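The Longest Night in Trulham

June 23, 2021

I've been covering elections for most of my adult life, and I'd like to tell you that I learned the trade in a big room with televisions on every wall. I learned it in the basement of the Trulham town hall, on a folding chair, next to a boiler that clanked every time somebody was about to say something useful.

So when my editor asked whether I wanted to go back for the special election this month, I said yes before she got to the part about mileage. (There was no mileage.)

If you haven't been following along, and unless you live in our end of the county I can't think why you would be, a quick recap. The District 9 seat on the county commission came open in March, when the man who'd held it for four terms moved to be closer to his grandkids. District 9 takes in all of Trulham, the north half of Mudon, and a long skinny strip of farmland between them that looks on the map like somebody's pen slipped. The commission is split right down the middle without that seat. Whoever won it was going to decide the road budget, the fight over the Climach water contract, and very likely who gets to be chair.

A pretty good recipe for a loud spring, in other words, and it was loud! I counted four different yard sign designs on my aunt's street alone, and two of them were in the same yard.

Trulham and Mudon do not vote alike. They never have. Trulham is the older town, with the courthouse and the feed store and the high school everybody's grandparents went to. Mudon was mostly orchards until the highway exit opened, and now it's mostly people who drive somewhere else to work. Trulham wants the roads fixed. Mudon wants the roads fixed too, but it wants different roads fixed, and it would like sidewalks on them, please. You could get a whole afternoon out of asking a person in either town what they think of the other one. I got several.

What surprised me was the water. I drove in expecting to hear about roads and I heard about Climach at every single stop. The company has run the district's water system under contract since before I had a driver's license, and the contract is up for renewal this fall. One candidate wanted to renew it with tougher terms. The other wanted the county to take the whole thing back and run it itself. Both of them had mailers with a glass of water on the front. I had them side by side on my kitchen counter for a week and kept picking up the wrong one.

A retired pipefitter I met outside the post office told me he'd voted for the same party in every race since he was old enough to vote, and he was going to cross over this time on the water question and nothing else. Ten minutes later, a woman coming out with an armload of packages told me the exact same thing in the other direction. I wrote both of them down on the same page of my notebook and drew an arrow between them, and I still think that page explains the race better than anything else I've got.

The candidates only debated once, in the gym at the middle school, and I have to say it was a better debate than most of the statewide ones I've sat through. The questions came in on index cards. The moderator read them exactly as written, including one that was just the word "potholes" with three question marks. Both candidates answered it! Both of them went over time! There were 274 chairs set out and every one was taken, with more people up on the bleachers, and the only boo of the night went to the microphone.

I'd half forgotten how physical a local campaign is. At the state level, a candidate is somebody you see getting in and out of a car. Out here they're standing in front of you at the hardware store, sunburned on one side, asking if you've got a minute. One of the two told me she'd worn through the soles of a pair of sneakers by the second week of May. The other had a dog bite, a small one, that he was very good-humored about. He knocked on that door again the next week.
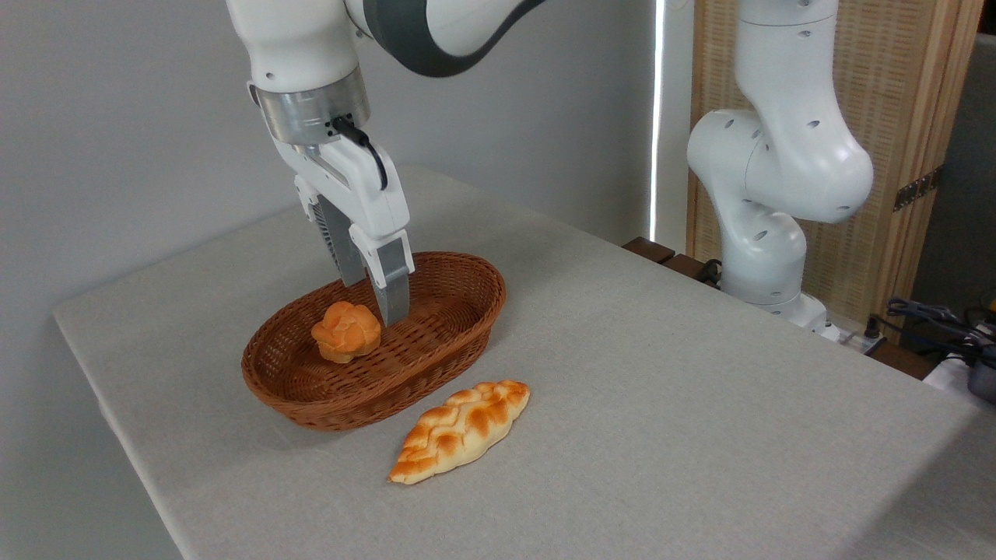
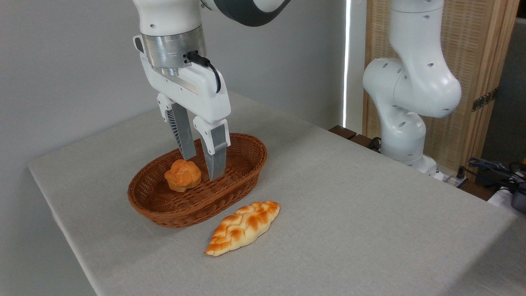
The money was a story of its own. A commission race in District 9 used to be something you could run out of a coffee can. This one had mail, radio, and a phone bank, and in the last stretch it had Degefa, a political consulting shop from the other side of the state that had never worked a race in our county before. They came in for the candidate who wanted to renew the contract, and within days the mailers got glossier and the adjectives got meaner.

I don't want to overstate it. I talked to plenty of voters who never noticed the change, or who noticed and shrugged. But I also talked to people who were mad about it, and mad in a very particular way. It was less about what the mailers said than about the return address. "I don't need somebody from four hours away telling me about my own faucet," one man said to me, and he said it while pumping gas, so he had time to say it a second way and a third.

Then came election day, and the rain. It started before the polls opened and it kept up until supper. I sat in my car outside the Mudon firehouse and watched people run from the parking lot with newspapers and grocery bags over their heads. The poll workers had put down flattened cardboard in the entryway and it had turned to mush by noon. Turnout still beat the last two special elections in the district. I asked the county clerk's office if rain normally hurts turnout here, and the woman on the phone laughed and said it depends on who's already mad.

The count took forever. Trulham still reports by precinct on paper slips, carried across the hall and read out loud, and I hope they never change it. I was back in the basement by then, same folding chairs (I'd swear to it), same boiler. Somebody had brought a slow cooker of meatballs. At nine o'clock the race was tied, to the vote, and the room made a noise I've never heard a room make before.

Then Mudon's early ballots came in and she pulled ahead, then the farm strip came in and he closed most of the gap, and then there was nothing for an hour and a half while one precinct looked for a missing tally sheet. It was in the box. It was stuck to the inside of the lid.

She won by 30 votes. The gap was inside the margin for a recount, so we got one of those too, and it took most of a week and moved the total by exactly one vote in his favor. He conceded the same afternoon in the courthouse parking lot, with his wife holding the umbrella, and he was gracious about it, and he said he'd see everybody at the budget hearing.

So the county take-back side has its majority, for now, on paper. What happens next is a lot less exciting to watch and matters a lot more. The commission has to hire somebody to figure out what the water system is worth. It has to find out whether the pumps on the Mudon side will last another winter. It has to send a letter to more than 2,000 households explaining whose name will be on the bill, and if you've ever seen a county try to word a letter, you know that's a summer's work right there.

I asked the new commissioner what she planned to do first. She said sleep, and then the potholes, because she'd promised the index card. I've got that one written down too, with the date next to it, and I told her I'd be back in the fall to check.

I stopped at the gas station on the way out of town. The signs were mostly down already, though a few of the wire frames were still standing in the grass along the highway with nothing on them. My aunt's neighbor still had both of hers up. I slowed down to make sure, and she waved at me from the porch, and I waved back and got on the highway toward home.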